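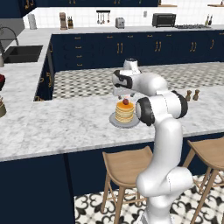
Turholm Industrial History Reading Group
Minutes, May 29, 2026

I took notes again, so blame me for any gaps. Harvey Leclerc chaired, and we started late while people found chairs.

Last meeting's minutes went through with one fix: I'd spelled Robichaud wrong all the way down the page (sorry!).

Main topic was chapters 2 and 3 of the Wavell book, on how the canneries moved from piece rates to hourly pay. Isabelle Bouchard loved it. I thought the wage tables were a slog, but the part about the 112 women who walked out over the new timekeeping clocks had all of us talking at once. Harvey wondered whether the clocks were the real complaint or just the last straw. Isabelle said to read the footnotes, where the foremen's letters are quoted, and I have to admit they're pretty damning.

We got sidetracked on whether deskilling is a fair word for what happened on the packing floor. No agreement. Harvey wants to come back to it after chapter 5.

The Robichaud mill archive: some 3000 payroll cards are now open to visitors. We agreed to go in September, and I'll write to ask about parking.

Isabelle is lending out her copy of the Hanari dockworkers study. See her if you want it next.

Dues stay at 10 dollars. For next time, read chapter 4 and skip the appendix.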